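Stokier Cubby Shelving and Clear Bins
Skesbridge storage range – open shelving for workrooms, classrooms and hobby rooms

Item group: Stokier
Finish: white
Stock status: in stock
Page last revised: 25 April 2023

General

Stokier is an open-front shelving unit divided into square cubbies. It stands directly on the floor and is supplied without doors, drawers or back-mounted hardware. Each cubby is sized to take one Stokier bin, one Virkum bin with angled top, or loose items of similar width. The unit is sold in white only. A gray version was listed until February and has been withdrawn.

The unit is intended for light goods: craft supplies, building blocks, small parts, office stock, bottled paint and glue. It is not rated for tools above the stated load or for use as a bench. Do not sit or stand on the top surface.

Load and placement

Maximum load per cubby is 17 pounds, evenly spread. The load figure applies to a level floor. On carpet, place a rigid sheet under the full footprint before loading. Two units may be placed side by side and joined with the Matubbar connector, sold separately. Units must not be stacked on each other.

A wall bracket is included and must be fitted in any room used by children. The bracket fixes to the top rear edge. Wall screws are not included, as the correct type depends on the wall.

Heavy items go in the lower row. Glass bottles and jars can be kept on the top surface or in an upper cubby, upright, with caps closed. Spilled solvent will mark the finish if left.

Bins

Stokier bin, clear. Straight sides, open top, stackable two high when empty. Suitable for contents that need to be identified from across a room. The plastic is clear on all four sides and the base. Labels up to 2 inches high can be applied to the front face near the rim – removable adhesive is recommended, and paper labels should be kept out of the wash.

Virkum bin, clear, with angled top. The sloped opening allows small items to be picked out without pulling the bin forward. It holds less than the straight bin and is better suited to the lower row, where the view from above is blocked by the shelf.

Both bins can be washed by hand at low temperature. They are not dishwasher safe. Scouring pads will cloud the surface.

Sorting by color works well in clear bins. Mixed contents are harder to read once the bin is more than half full, and a label is then worth the trouble.

Ordering

Shelving unit: Stokier 332
Clear bin, straight: Stokier 149
Clear bin, angled top: Virkum 149
Connector for side-by-side placement: Matubbar 17

The unit ships flat in one carton. Bins ship nested. A hex key is included. Assembly takes two people for the final step, when the unit is turned upright. Tighten all bolts again after the first week of use.

In use

White cubby shelving with clear bins on the upper shelf, one of them with a teal label near the top and pink and red contents. A clear container with an angled top is on the lower shelf.

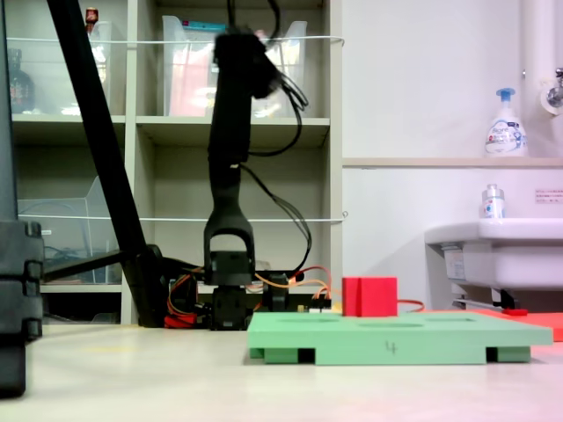

Ritva Turunen writes that the angled bins are worth having in the bottom row but that she would not buy them for the upper one, where the straight bins hold more and are just as easy to reach into. She also asks for a lid, having found that dust settles on anything left untouched for a month or two.

A flat lid for the straight bin is in preparation. No lid is planned for the angled bin. Lids will be sold singly and will fit bins already purchased.

Care

Wipe the shelving with a damp cloth and dry it at once. Do not use wax or silicone polish, which makes the bins slide. Check the wall bracket whenever the unit is moved or reloaded.

Returns

Unassembled units may be returned in the original carton. Assembled units are accepted only if a part is faulty. Missing bolts and brackets are replaced free of charge – quote the item number and the part letter from the assembly sheet.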